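Burncombe's craft supply shop has run out of resin bows again, and the town is bearing up.

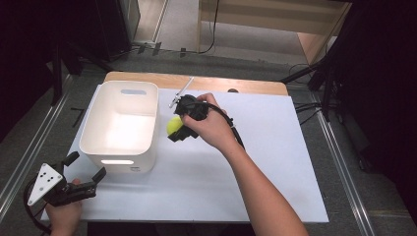 **CRAFTS & HOBBIES**

Hevdale, the shop on the hill, sold 400 flat-back cabochons in one August morning, most of them strawberries. Owner Halima Ogundipe blames the phone case contest, which drew 113 entries and 2 complaints about glitter in the library carpet.

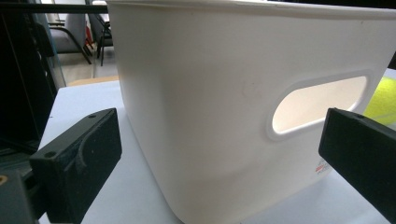 More bows are due from Vedwood by the end of the month. Ogundipe will sell them loose, by the scoop, out of a white plastic bin with an oval handle hole in the side, and shoppers are asked to keep their own scoops at home. Last year's winner, Aba Essien, has already requested 102 in red. Her phone still fits in a pocket, she says, if it's a coat pocket.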